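9th November

Dye vat notes, continued from the back of the old book. The old book is full and lives on the shelf over the sink now.

Woad and indigo side by side again, same wool. Yarn is the Morner two-ply, undyed, wound into skeins of 16 grams and tied loosely in four places. Last time the ties were too tight and left pale bands. Scoured all of it yesterday with neutral soap and left it in the rinse bucket overnight.

Vat A is the indigo, fructose and lime, stock made up in the tall jar. Vat B is the woad from the Dresen packet, same recipe but double the pigment because the woad is weaker. Both were brought up to 40 C before anything went in. A was ready first: coppery skin on top, yellow-green underneath when I pulled the spoon through. B stayed a flat blue for a long time. Added a half spoon of lime and another spoon of fructose, stirred without splashing, put the lid back on, left it. It went to 55 while I was rinsing jars, which is hotter than I like, so I took it off the plate and let it drop.

pH strips: A between 10 and 11. B under 10 before the lime, 10 after. The strips are old and the colors on the chart have faded, so take that with some salt. New strips are needed. I wrote this in the old book too.

Dips for A: one, two, four and six, ten minutes each with ten minutes in the air between. The one-dip skein is a nice washed-out sky color. Four and six are hard to tell apart indoors. I would stop at four next time and save the vat.

Dips for B: one, two and four. No six, ran out of afternoon. The one-dip is patchy, probably my fault for handling it while it was still going under. The four-dip is softer than the indigo four-dip and a bit grayer — I prefer it, but it rubs off more on a white cloth. Rub test was done damp and needs doing again once everything is fully dry.

Total water used for rinsing, by the meter: 433 liters. Too much. The Stilevov method of three still soaks and one running rinse should cut that a lot, and I will try it on the next batch before blaming the vats for the crocking.

Judging blues is still the weak part of all this. The tube over the bench pulls everything toward green, and by the window it depends on the weather. Colored light is worse again, a violet lamp makes plain white look lavender or pink.

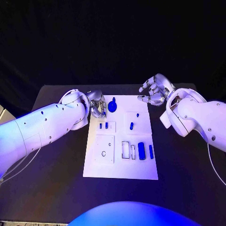
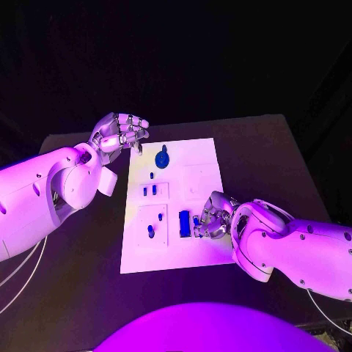 For the record cards I am going to compare skeins at the north window only, before noon, on the gray card, and write down whether it was overcast. Anything noted under the tube gets a T beside it. The earlier cards for the Bakilana wool were all done under the tube and should be looked at again before anyone copies a recipe from them.

Still to do:
Vinegar soak for the whole lot, then a last rinse.
Repeat the rub test dry.
Feed A and keep it covered. B can go one more round, then out.
Label the jars on both sides, lids get swapped.
Order pH strips, lime, cotton tape.

Checked the skeins again before closing up. The woad two-dip has gone a shade lighter as it dries — the others look the same as they did an hour ago. Left them on the rack by the door with the fan on low.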